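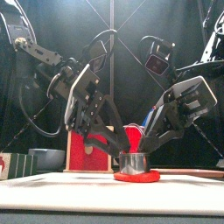

**Status:** reopened (again)
**Priority:** Low, as set by Irkano. Medium, as set by me. High, as set by whoever is standing at the packing bench.
**Reported by:** Yae Nagano, Tarnwood mail order
**Product:** Irkano label printer, the grey one
**Summary:** Every so often it prints a perfect shipping label, then a blank one, then the bottom half of the next customer's address on its own.

First noticed at 8:40 am, halfway through the morning batch of 30. The first dozen came out fine, which is how it gets your trust. Then a blank. Then a label consisting of a postcode and the word FRAGILE.

What I tried before opening this ticket, so we can skip the bit where you ask:

- Turned it off and on
- Turned it off, had a cup of tea, turned it on
- New USB cable
- Different USB port
- Reinstalled the driver, which helpfully added a second printer with the same name

The reply from support was to check that the printer was plugged in. I checked. It was plugged in.

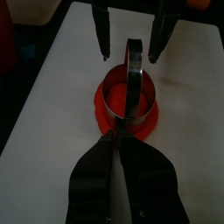
**GOSTPORT, March**

Second round. Support asked for the media settings, so:

```
Media type: Gap
Label width: 100 mm
Darkness: 25
Speed: Default
Auto-calibrate on lid close: On
```

I was told to hold the feed button until the light blinked twice. It blinks once, considers its position, and then blinks three times. I did it with the lid open and the lid shut. The manual says amber means "attention" and doesn't say whose.

Calibration fed out a metre of clean labels and reported success. The next print job started a third of the way down the label. I have kept the clean ones and we're using them for shopping lists.

Also asked: is it the software? Printed the same file to the office laser on plain paper. Came out centred, every page, all the way through. So the file is fine and the courier template from Gunn is fine. I would have loved to blame Gunn.
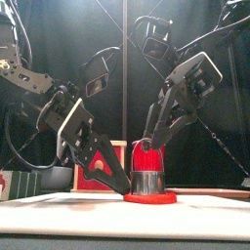 *Red cup, white tabletop.*

**2:15 pm.** Some progress, sadly by accident. I ran out of the usual roll and put on an old one from the back of the cupboard. Printed 43 labels in a row without a fault. Put a new roll back on and got a blank on the fourth.

Held the two rolls up to the window. The old stock has a clear gap between labels. The new stock has a gap as well, but the backing paper is a darker colour and you can hardly see light through it. If I can't see the gap, I don't like the sensor's chances.

Rang the label supplier. They said the product hadn't changed. I read them the code off both cores and there was a pause, and then they said the product had changed slightly.

Question for Irkano: is there a sensitivity setting for the gap sensor? There's nothing in the driver. There's a page in the manual headed "Sensor Sensitivity" and it says to contact support. Hello.

**3:50 pm, reply from support (pasted in full):**

> Please hold FEED and PAUSE together while powering on, then choose Sensor > Manual > High. This menu isn't listed in the user guide.

I had noticed.
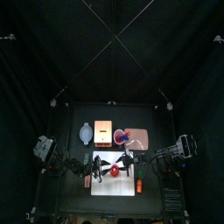

*Light blue bowl, far left of the back row.*

**4:30 pm.** Found the secret menu. It's in German until you change it, and the language option is also in German. Set the sensor to High, switched auto-calibrate off, ran one manual calibration on the new roll.

Printed the afternoon orders. No blanks and no wandering addresses. One label came out slightly crooked, but I'd loaded that roll while talking on the phone, so I'll wear that one.

Still outstanding:

1. Does the High setting survive a power cut? Ours tend to come with the storms and I don't want to relearn the German.
2. Can the hidden menu please go in the guide?
3. I have most of a carton of the new rolls left, 500 labels on each. Supplier has offered a credit if I send them back. I'd need to print a return label.

Leaving this open until we've got through a whole roll. Please don't auto-close it overnight like last time.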